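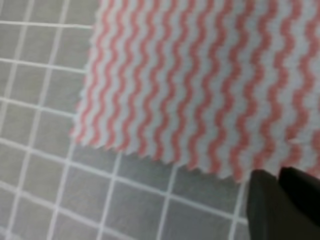 Last changed: August, 4.15 pm, by K. Laitinen

Cistgate Household Cloth Group: minutes

Present: Kerttu Laitinen (chair and, by default, minutes), Anisa Entili, six members. Apologies: two.

1. Previous minutes. Agreed, after the word "heated" was changed to "full".

2. Cloth for the Soremby sale. Pink wavy stripe approved. Anisa still thinks it looks like bacon and asked for this to be recorded. Recorded.

3. Edges. Long talk on whether to hem or leave as cut. Leave as cut, until the autumn at least. Mr Hämäläinen voted both ways and was asked to choose.

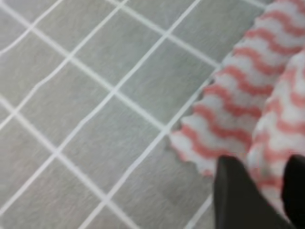
4. Folding. The Flosedora shop wants its order flat, in bundles of two, with the label on top. Members felt this was fussy for something meant to wipe a draining board. Kerttu said a cloth left bunched up on the grey squares, stripes going off on the diagonal, was not going to sell itself. Anisa said she would buy it. Flat folding carried.

5. Money. We have £423, nearly all of it promised to the hall.

6. Any other business. Whoever has the good iron, please bring it back.

Closed at 9.10 pm. Biscuits next time: Anisa.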